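Las taquillas de la oficina vuelven a tener llave

Durante años fueron el mueble que nadie quería cerca de su mesa. Ahora, con los puestos compartidos y las plantillas que van y vienen, la taquilla metálica se ha convertido en el único rincón propio que le queda a mucha gente en el trabajo.

Noviembre de 2022

En la sede de Clerar, una empresa de servicios técnicos que ocupa dos plantas de un edificio de los años ochenta, las mesas dejaron de tener dueño en octubre. Quien llega por la mañana busca un sitio libre, conecta el portátil y al terminar la jornada lo deja todo recogido. Las cajoneras con ruedas desaparecieron el mismo día que los nombres de los puestos. A cambio, cada empleado recibió una llave pequeña y un número.

El cambio ha dado más trabajo del previsto. La empresa tiene 159 personas en plantilla y disponía de 98 taquillas, compradas en distintas épocas y repartidas entre el pasillo, la antigua sala de archivo y un hueco junto a los aseos. Hubo que decidir quién tenía derecho a una completa, quién la compartía y qué se hacía con las que llevaban años cerradas sin que se supiera a quién pertenecían.

Abrir, vaciar, repartir

Lo primero fue abrirlas. Se avisó por correo con cuatro semanas de antelación y se pegó una nota en cada bloque. La mayoría de los usuarios retiró sus cosas en los últimos días, y lo que quedó dentro pasó a cajas numeradas que se guardaron hasta final de mes. Salieron paraguas, zapatillas de deporte, tazas, cargadores de teléfonos que ya no se fabrican y una cantidad notable de carpetas vacías.

El método que siguieron es sencillo y sirve para cualquier vestuario o sala de personal. Se trabaja por columnas, de arriba abajo. Se abren todas las puertas de una columna a la vez, se vacían los estantes y se comprueba que cada llave corresponde a su cerradura antes de pasar a la siguiente. Si una puerta roza o no encaja, se apunta el número y se deja para el final. Ir arreglando bisagras sobre la marcha retrasa todo lo demás.

Para la limpieza basta un paño húmedo con jabón neutro y otro seco. Los estropajos rayan la pintura, y por la raya entra el óxido. Las ranuras de ventilación acumulan más polvo del que parece y se repasan mejor con un pincel plano que con el aspirador. En el fondo del compartimento inferior suele haber arena, clips y envoltorios; conviene mirar con una linterna antes de darlo por limpio.

El problema de las llaves

Quien haya administrado un bloque de taquillas sabe que el metal aguanta y las llaves no. Se pierden, se doblan, se quedan en el bolsillo de un abrigo que se cambia con la temporada. En Clerar faltaban las copias de buena parte de las cerraduras más antiguas, y en varios casos salió más barato cambiar el bombín que encargar un duplicado.

El taller Nowicki, que se encargó de la sustitución, recomienda tres cosas: dos llaves por cerradura desde el primer día, una de ellas guardada en un armario aparte; etiquetas con el número de la taquilla y nunca con el nombre del usuario; y una hoja de entrega firmada. La combinación numérica, que muchas oficinas prefieren por comodidad, tiene sus propios inconvenientes. Hay quien la olvida al volver de vacaciones, y hay quien la comparte con medio departamento.

Mientras una taquilla está sin asignar, la llave se queda puesta. Es la costumbre en casi todas partes y evita confusiones: llave en la puerta, taquilla disponible. En cuanto se entrega, la llave se va con su usuario.

Qué cabe y qué no

Una taquilla de oficina es más estrecha de lo que se recuerda. Un abrigo de invierno la llena casi por completo, y una mochila grande entra de lado o no entra. Por eso los modelos con estantes interiores funcionan mejor para quien guarda papeles, cajas y material pequeño, y los de hueco único para quien se cambia de ropa.

La firma Jakau, que vende mobiliario metálico de segunda mano, lo resume en su catálogo con una regla práctica: arriba lo ligero y lo que se usa a diario, en medio lo que lleva etiqueta, abajo lo que puede arrugarse. Una caja de cartón a la medida del estante hace de cajón y cuesta muy poco. Los organizadores de plástico que se venden para este fin suelen sobrar por un lado o por otro, así que hay que medir antes de comprar – el ancho útil es el de la puerta abierta, no el del mueble.

Con las puertas de par en par se ve enseguida cómo se reparte el espacio: la caja de cartón marrón en el estante alto, una cosa pequeña y blanca con su etiqueta en el de en medio y, abajo del todo, algo amarillo hecho un ovillo. 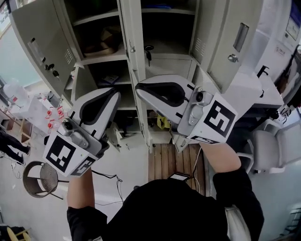
Las normas de la casa

Clerar ha dejado por escrito unas pocas reglas. No se guarda comida de un día para otro. No se pegan adhesivos por fuera. Las taquillas compartidas se dividen por estantes, y cada cual responde del suyo. Dos veces al año se vacían todas, aunque estén en uso, y se revisan bisagras y cerraduras.

La parte que más discusión ha traído es la de la ropa. La empresa Grustance, que gestiona el vestuario de la planta baja, pidió que las prendas de trabajo no subieran a las oficinas, y durante un tiempo hubo quien tuvo dos llaves y quien no tuvo ninguna. Se ha resuelto a medias: quien usa el vestuario renuncia a la taquilla de arriba, salvo que la comparta.

Quedan por pintar las puertas del bloque más antiguo, que tiene un tono distinto del resto, y por decidir qué se hace con las cajas numeradas que siguen sin reclamar en la sala de archivo.

Contacto con la redacción | Publicidad | © Todos los derechos reservados | Volver arriba

Artículos relacionados
Mesas compartidas: cómo repartir los enchufes
El archivo en papel que todavía hace falta
Percheros, paragüeros y otros muebles de entrada
Comprar mobiliario metálico usado sin equivocarse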